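6th August

Lab notebook, cannabinoid bench (edibles and labeling side)

Good morning's work, so writing it up while it's fresh. The Drulen extracts finally ran clean! We've been fighting that ugly shoulder on the THC peak since May, and the new column plus a slower gradient split it into two proper peaks, delta-9 on the left and the delta-8 that we all suspected was hiding under it. I ran the check standard twice before I let myself get excited. Both came in where they should.

For anyone picking this up later: the question is still how well the number on an edible's label matches what's inside it, and whether the dose is spread evenly through the piece. People eat half a gummy thinking they're getting half the dose. Whether that's true depends a lot on how well the stuff was mixed before it set, and that's what I most want to know.

Set one was 9 gummies from one Stidach pouch, each cut in half and the halves weighed and extracted separately. Label says the same dose for every piece. Whole-piece totals sat nicely close together, closer than I'd have bet. Halves were another story. Two of the pieces had nearly all the extra on one side, and you could almost guess which by the color, a bit darker toward the bottom of the mold. I love this result. It's messy and it's exactly the thing a person at home would want to know.
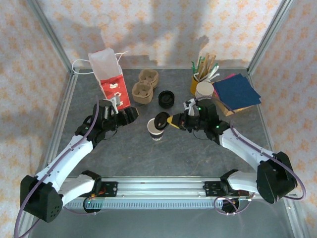 Sample intake needs tightening up before the chocolates. We log the product, the lot and the date opened, but not what it was carried or stored in, and with chocolate that matters because a bar that has softened and set again may have moved its fat around, and the THC goes with the fat. A paper bag like the red-and-white one does nothing against heat, so chocolates travel in the cold box from now on and the container goes on the intake sheet. I've added a column for it. Please use it, even when it feels silly! Gummies can stay at room temperature in the dark cabinet, lid on, with the child-proof cap actually clicked.

Extraction notes. Gummies: warm water first to get the gelatin to let go, then solvent, then the shaker. Don't skip the warm water. I skipped it on one half as a test and recovered far less, and the leftover lump still had plenty in it when I went back for a second pass. Chocolate will need a freezer step to drop the fat out before injection or we'll wreck the new column, and I'm quite fond of the new column.

Database is at 2,477 product records as of this morning, counting the Wellgate batch. Of those, 244 have a label dose but no serving size, which makes them useless for the half-piece question. I started filling those in from package photos and got through a decent stack over lunch. Some packages give the dose per bag in large type and the dose per piece in tiny type on the back. If you're new to edibles and read only the front, you could get that badly wrong in either direction, and since an edible can take an hour or two to be felt, you'd find out late.
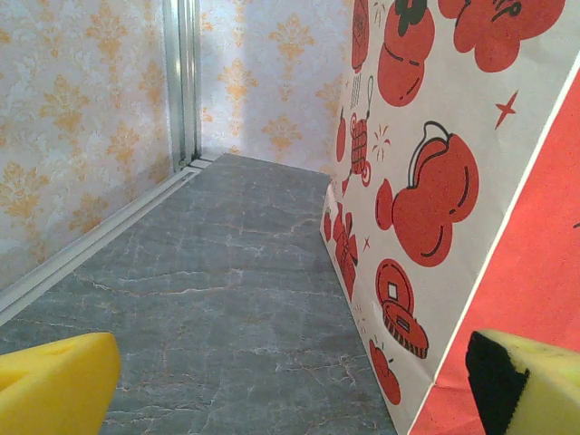 Krishnan read the draft table this afternoon and wants the halves reported as separate lines, with no averaging at all, on the grounds that an average is the one thing a person eating half a gummy never gets. Also asked whether our knife work could be causing the difference, say if one half was always a bit bigger. Fair point. I went back and divided by weight, and the gap shrinks a little in one piece and hardly moves in the other. Still there. Krishnan also thinks 9 pieces from one pouch is thin and would like a second lot before we say anything outside this room. Agreed, and I'd like a third.

To do:
Order more of the internal standard, we're down to the last vial.
Second Stidach lot, same cutting method, same knife.
Pull 6 Drulen chocolates for the freezer test, two squares from each.
Rerun the odd pair from this morning on fresh vials.
Finish the serving sizes.

Column is flushed and capped, pump is off. Chocolates first thing.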